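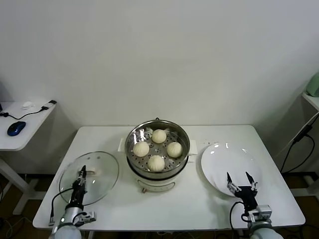

I have never trusted the single-purpose kitchen gadget, and the electric steamer is the one my friends defend hardest. Pentti Lindqvist swears by his. He says it frees up a ring on the hob, which would matter more if he ever used the other three. Four pleated buns in a steel basket with the glass lid set down beside it do look inviting, I admit, and the big white plate promises a proper lunch. But a bamboo basket over a saucepan makes the same lunch, and the saucepan also does potatoes.

Then there is the storage. My kitchen in Halonen has 13 drawers and shelves, all full, and a lid with a knob on it will not stack under anything. The makers talk about steady heat and one simple dial. My hob has a simple dial too.

Pentti lent me his for most of September. I made buns twice and fish once, and the fish took 15 minutes, as it does in a pan. I gave it back clean. He has since offered to find me one of my own, and I have asked him for a decent saucepan.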